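4.2 Penalty timing and appeal outcomes

Stewarding records from the Grumari endurance motorcycle series were used to examine whether the delay between an on-track incident and the published decision affects how often riders appeal. The records cover 515 incidents reported to race control. Incidents withdrawn by the reporting marshal before review were left out, as were technical infringements found at post-race inspection, which follow a separate procedure in this series.

Each incident was coded for type (contact, track limits, pit lane speed, flag infringement), session, decision and time to decision. Coding followed the scheme set out in Section 3. Where a single report led to decisions against two riders, the decisions were entered as separate rows but share an incident number, and standard errors are clustered on that number. Time to decision was taken from the race control log and not from the notice board, where the posting time was sometimes filled in by hand at the end of the session.

Decisions were grouped into those issued within 12 minutes of the report and those issued later. The cutoff matches the point at which the series rules require the stewards to notify the team manager that a review is still open. Riders in the later group appealed more often, and the difference remained after adjusting for incident type and for the size of the penalty. It was largest for contact incidents. Flag infringements showed no clear pattern, and few of them were appealed in either group.

Two circuits, Ernus and Ayala, account for a large share of the late decisions. Both were using the Zutgate timing system for the first time, and video from the outer sectors had to be requested from the host club. Dropping both circuits reduces the estimate but does not change its sign. A model with circuit fixed effects gives a similar result.

The appeal itself is heard by a three-member panel. Savolainen and Pimentel argued in earlier work that riders treat a slow decision as a sign of disagreement among the stewards, and so as a sign that an appeal may succeed. The present data cannot test this directly, as individual steward votes are not recorded.

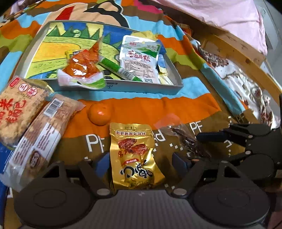 Figure 16. Shallow tray with a cartoon landscape on its inner base, on a patterned blanket.

Success rates on appeal did not differ between the early and late groups. Of the upheld appeals, 13 led to a reduced time penalty, and the rest restored the original finishing position. Appeals lodged after the filing deadline were rejected without a hearing and are counted as unsuccessful in Table 5. Treating them as missing instead has little effect on the estimates.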